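**Kiltia hand gripper kit, anyone bought one?**

**pipistrelle_9**
Looking at the Kiltia kit from Flistia. It's £635 for the pair, with the pads fitted and a spare set in the box. I'd be using them at home for recording household pick-ups, mainly soft stuff: toys, socks, cushions. The listing says up to 5 hours on a charge but says very little about grip. Is it worth the money, or should I wait for the Juditard one?

**moss_and_solder**
Had mine since August. Build is good. The linkages have very little play in them and the pivots haven't loosened. The handles are on the heavy side and my wrist knows about it after 40 minutes.

On soft things it does well. The pads are blue and a bit grippy, and you don't have to squeeze hard. I've been going through the kids' plush toys this week, in and out of a box on the bed.

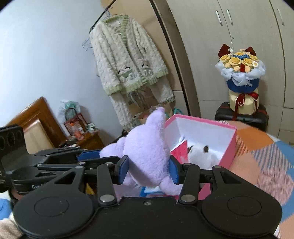

Where it struggles is thin, flat things. Bank cards and single sheets of paper are hit and miss, and I end up sliding them to an edge first. If that's most of your work I'd look elsewhere.

**Tarn230**
I'd disagree on the build. One of my pivots had gone stiff inside a month and Flistia wanted me to post the whole set back for it. No option to buy the part. For £635 I expect a spares list.

**moss_and_solder**
Fair enough, I haven't had to deal with them on repairs. When I asked about pads they answered the same afternoon.

**pipistrelle_9**
@Tarn230 did they fix it in the end?

**Tarn230**
They did. Took just over a fortnight, no charge apart from my postage. It's been all right since. I still wouldn't call it a good product if you can't take a pivot apart yourself.

**oatcake**
The Juditard is £230 cheaper but it's a single, so you're not comparing like with like. I borrowed one. The pads are harder and it dropped a beanbag more often than I'd put up with. Fine on boxes and mugs.

If you're recording, think about the software as well. Kiltia files went straight into Hoani for me. With the Juditard I had to convert everything first, and the opening width came out the wrong way round until I changed a setting.

**Tarn230**
Hoani reads Juditard files without converting now. Has done since the last update.

**oatcake**
Good to know, mine was before that.

**pipistrelle_9**
Thanks all. Is the pair needed, or could I get by with one Kiltia? Flistia do sell them singly if you email.

**moss_and_solder**
Depends what you're picking up. One does for toys into a box. For folding clothes or holding a bag open you want both. I used one on its own for the first week and then kept wishing I had the other charged.

**Tarn230**
Get one first. If it goes stiff you've only got one to post.

**pipistrelle_9**
Going to email them about a single and ask about pivots while I'm at it. Will post the reply when I get it.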